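To: members-list
From: Office of the Secretary, Santoro Choral Association
Date: Nov 28, 2019
Subject: Re: Revised audition requirements for the January intake

Dear members and section leaders,

The Office has received several replies to the notice on auditions for the small vocal ensemble. The relevant part of that notice is quoted below for those who joined the list after it was sent.

> Applicants for the January intake are asked to prepare one
> unaccompanied piece and one part from the ensemble's current
> repertoire. The unaccompanied piece should not exceed 2 minutes.
> Arrangements made by the applicant are welcome, provided that
> a legible score is supplied in advance. Applicants who sing
> vocal percussion may replace the repertoire part with a
> demonstration of the same length.

The following points are meant to clarify that text. They do not change it, except where stated.

First, the repertoire part. Applicants may choose any part from the Kuresel songbook, including the parts marked as optional. Sopranos and altos have asked whether they may sing a part outside their usual range. They may, but the panel will place each singer according to the needs of the ensemble, and a placement will not be reopened once the results have been sent out.

Second, accompaniment. The repertoire part will be sung with three current members of the ensemble, who will take the remaining lines. Recorded backing tracks will not be used. A starting pitch will be given once, from the piano, and applicants may ask for it to be repeated before they begin.

Third, scores. Copies should reach the Office no later than one week before the audition. Handwritten scores are acceptable if all voice parts are shown. Applicants using the Trudix notation software are asked to export their work to a printable format, as the Office is unable to open the original files.
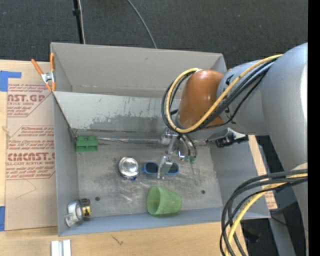

With regard to vocal percussion, one section leader wrote that the wording puts these singers at a disadvantage, because a solo demonstration says very little about whether a person can hold a tempo under five other voices. The same message asked that they be heard with the group as well, even if only for a single verse and chorus.

The panel has considered this request and agrees with it. Singers who offer vocal percussion will now give their demonstration and then join the current members for one verse and one chorus of a song from the songbook. The choice of song will be announced on the day. The third sentence of the quoted notice, which deals with applicants' own arrangements, remains in force for all voices.

A further question concerned numbers. The association has 78 singing members, and all of them are entitled to apply. The panel is able to hear 20 applicants in the time for which the hall has been booked. Should more apply, a second session will be arranged at the Osteo Hall, and places will be given in the order in which applications were received. Members who need a particular time should say so on the form.

Those selected will take part in the spring concert, for which 480 seats will be offered. Attendance at all ensemble rehearsals is required during the four weeks before that date. Members who already know that they cannot meet this requirement are asked to wait for the next intake.

Replies on matters of general interest may be sent to the list. Requests concerning an individual application should be addressed to the Office directly, and will be treated as confidential.

Office of the Secretary
Santoro Choral Association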